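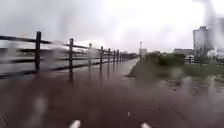

Caminho alagado junto à vedação de madeira, visto sob chuva.

O Mela, um pequeno robô de quatro rodas construído na oficina partilhada de Kaltaver, começou em janeiro os ensaios ao ar livre. O autor do projeto, Remzi Saraç, quer que a máquina percorra sozinha caminhos pedonais com mau tempo e registe os troços onde a água se acumula.

A construção levou 14 meses. O chassis foi cortado e soldado na oficina e os dois motores vieram de uma cadeira de rodas usada, comprada em Nirkby. A eletrónica segue numa caixa estanque – a terceira versão, depois de duas que deixaram entrar humidade na bancada de testes.

Segundo Saraç, a maior dificuldade está na navegação. O programa procura as linhas laterais do percurso, como vedações e bermas, e os reflexos na água confundem a deteção. «Uma poste refletido parece-lhe outro poste», disse.

A Canpolat, loja de componentes da cidade, cedeu as baterias. Os planos do chassis podem ser consultados na oficina, aberta ao público a partir das 14 horas. O próximo trabalho é a substituição dos vedantes dos eixos.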